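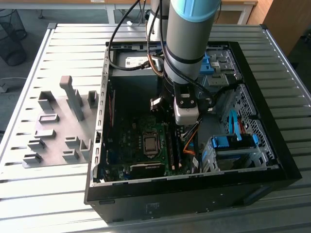

The arm over an open desktop computer at the Greltadano workshop in Munham.

Greltadano opens up its computer take-apart cell

MUNHAM, 28/07/2018 – Greltadano has published the full setup and care routine for Pliron, its robot cell for taking apart old desktop computers, and we're thrilled to share it with other repair shops!

Pliron works on towers laid on their side with the panel off, so the arm can come straight down to the board. Getting it there takes patience. The setup guide starts with the table, which has to be level before the arm is powered, and moves on to gripper alignment and cable slack. That last part gets 2 pages of its own – a cable that is too short will pull at the wrist, and one that is too long will catch on a drive cage.

The care routine is simple enough to learn in a morning. Bracket bolts are checked every 7 days. The gripper is cleaned and realigned after every 100 computers, a job that takes 30 minutes with ordinary hand tools.

The repair section covers swapping a worn cable and resetting the arm after a bump. Our Morgan shop tested each step and sent back plenty of notes, all of them now in the text.

Printed copies will be ready in September. Shops that would like one can ask at the Munham front desk.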